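Pollstead Desk Set 517

Home / Desk and worktop / Sets / 517

The Pollstead 517 is a mixed set of small worktop goods: a wooden box with a slotted top, a storage cup, a shallow tray, a cutting board, a bottle with a cap, and an assortment of small blocks. The parts are sold together and packed in a single carton. Spares for the box, cup and tray are listed separately under the same number, with a letter suffix.

The set is meant for a fixed table or bench where the same few items are taken out and put back many times a day. All parts can be lifted and replaced with one hand. Nothing in the set is fixed to the worktop and no tools are required.
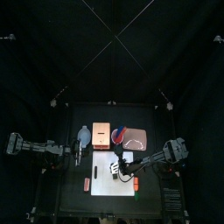 The taller parts (bottle, box and cup) are best kept in a row along the back of the table, with the board in front of them. The tray can go at either end of the row. A dark worktop suits the set well, as the white board and the paler parts are then easy to find at a glance. On a light worktop the board should be turned so that its long side faces the user.

Box (517-A)
Wooden body in a natural light finish. Slot in the top face, red front panel, round wooden knob in the centre of the panel. Supplied assembled. The knob is screwed from behind and may be tightened by hand. Maximum contents 800 g. Keep away from standing water; wipe with a dry cloth only.

Cup (517-B)
Round plastic cup, wider at the top than at the base, with a lighter band at the rim. Holds pens, markers and similar narrow items. Long items should be leaned towards the table side, as the base is narrower than the rim. Wash by hand in warm water.

Tray (517-C)
Shallow rectangular tray with rounded corners, in pink. For clips, cords and other small parts. Fine surface scratches appear in normal use and are not covered by the guarantee.
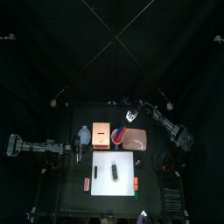
Can the cutting board be used for food after small blocks or markers have been kept on it?
The board should be treated as a worktop item once it has been used with markers. Ink residue is difficult to remove completely from the cut marks, and a separate board is advised for food.

Bottle (517-D)
Pale blue, translucent, with rounded body and white cap. May be stored upright or lying on its side. When laid down, the cap must be fully closed. Do not fill with hot liquids.

Blocks and small parts (517-E)
Assorted colours and sizes. Colours vary between batches and a particular colour cannot be requested. The speckled cube has rounded edges and a round green inset on one face. The inset is pressed in and should not be levered out.

Fitting the parts together

Place the box first, as it takes up the most room. Leave enough space in front of the red panel for a hand to reach the knob. The cup goes next to the box, and the cube may stand in front of it.

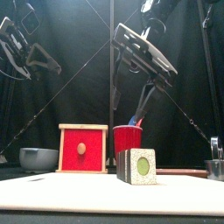
Box with red front panel and round knob, red cup and speckled block.

Changes to the current version

The previous box had a plain front without a knob. Owners who have the older box can order the front panel on its own from the spares list. The panel fits both versions. Drawing corrections for this version are by Norbert Tichý; the fitting notes were revised in November by Huệ Vi.

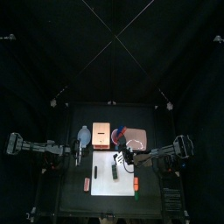 Ordering and delivery

Order number: 517
Packing: 4 sets per outer carton
Guarantee: 12 months on box and knob
Spares: 517-A to 517-E, ordered singly
Dispatch: from the Stistitz store
Trade enquiries: Wian Pillay, Josutetti worktop goods

Orders received before noon are packed the same day. Returned sets must include all parts, with the bottle empty and its cap in place.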